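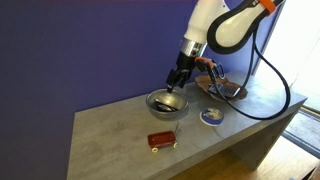 How to Set Up an Endowed Fund at Stidton College

Monday, March 11, 2019

An endowed fund is a gift that the college invests and keeps. Only part of the yearly return is spent, so the fund can support a professorship, a scholarship or a lab for as long as the college exists. These steps cover a new fund in any department, including Engineering and Computing.

Before you start

Decide what the money is for. "Support for engineering students" is enough for a first call, but the agreement will need more than that. Have the full legal names of all donors ready. If a company or family foundation is giving, bring its tax ID number too.

Step 1. Send the inquiry form

Pick up the form at the Gift Office, Room 66, Flanagan Hall, or ask for it by mail. It is two pages long. Leave the account number blank — the office fills that in. You should get a reply within 8 business days.

Step 2. Choose the type of fund

A book or travel fund can be opened with a first payment of $1,000 and built up over time. Scholarships and named faculty positions have higher minimums, which depend on the department. Ask for the current sheet, as the amounts are reviewed every October.

Step 3. Write the purpose statement

Keep it to 80 words or fewer. Name the department, say who can receive the money and add a second choice in case the program closes or changes its name. The Plultitine Fund for Machine Design is a good model. Its statement names one program first and then "any related field of engineering."

Donors may set grade or financial need requirements. They may not pick the person who receives the award.

Step 4. Review and sign

The office drafts the agreement and sends two copies. Check the spelling of the fund name closely, as it will appear this way in the catalog and on award letters. Sign both copies and return one.

Step 5. Make the first payment

Checks should be made out to the college, with the fund name on the memo line. For stock transfers, call the office first. Shares that arrive without notice are hard to match to a donor, and the receipt will be late.

Joint gifts

Several donors can share one fund. The Erik Professorship was set up this way, with each donor signing a separate pledge card. List every pledge on the inquiry form, even if some will be paid later.

After the fund opens

Awards begin once the fund has been invested for a full year. Donors get a report each fall showing the balance and the amount spent. To change your mailing address, write to the Gift Office and include the fund name.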